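October, bench notes, started 9:40 with coffee

OK so the starter cultures. I moved the rye jar to the shelf over the radiator last night and it went absolutely bananas, foam right up under the lid, and this morning it smells like pear drops and a bit of nail polish. Huệ says that's fine at this stage and to stop sniffing it every twenty minutes. Fed it anyway. 44 g starter, 200 g water, 200 g of the Kerkness whole rye, stirred with the long spoon because the short one is still missing (if you have it, please, it has green tape on the handle).

The white jar is the slow one. Same shelf, same water, and it just sits there with three bubbles looking at me. I think the flour is to blame. We switched to the Mellstead bread flour when the old sacks ran out and I've had sluggish rises from it twice now. Zachary thinks I'm being unfair to Mellstead and that I'm underfeeding. We're going to settle it: two jars, same seed culture, one on Mellstead and one on what's left of the old bag, both fed by him so I can't sulk at one of them and ruin it.

Water, while I'm on it. Tap water here tastes of swimming pool in the afternoon and I don't want that in the test. Plan is to fill clean bottles in the morning, leave them open overnight and use that for every feed, both jars. Label with the date you filled them, not the date you used them!! We got in a mess over that with the ginger bug and I still don't know which batch was the good one.

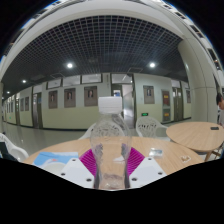
*Clear bottle, white ribbed cap, empty.*

Did the test loaf at 11:15. Dough came to 429 g after I'd scraped the bowl, which is a bit under what I wrote down going in, so either I can't add or there's a good spoonful on my sleeve. Probably the sleeve. Handled nicely though! Much less sticky than the last one, I got three folds in before it started fighting back. I dropped the salt a touch and forgot to write down how much, sorry, future me. Call it "a bit less than usual."

Baked in the small oven, lid on for the first half. It's got a proper ear on one side and nothing at all on the other, I think from slashing it crooked. Weighed 284 g after cooling, which seems too light?? That's a lot of water to lose. Need to check the kitchen scale against the brass weights before I believe either number. Huệ had a slice with butter and said the crumb is good and the crust is "for people with confidence in their teeth."

Other bits:

- Noiphan sent the sample of roasted rice flour. Smells amazing, like popcorn. Want to try it for dusting the baskets first, then maybe a small amount in the dough.
- The Zonum probe is reading high again. I had it in ice water and it was two degrees off. Use the old glass one for now.
- Somebody please order more parchment, the brown kind.
- Rye discard is in the fridge door, good for crackers. Take it, there's loads.

4:20, quick look before I go. Rye has dropped back and left a tide mark near the top, white jar has maybe doubled?! So now I have to apologize to Mellstead, or at least wait for Zachary's two jars before I say anything else. Left both out, lids loose. Next feed first thing, whoever gets in before me.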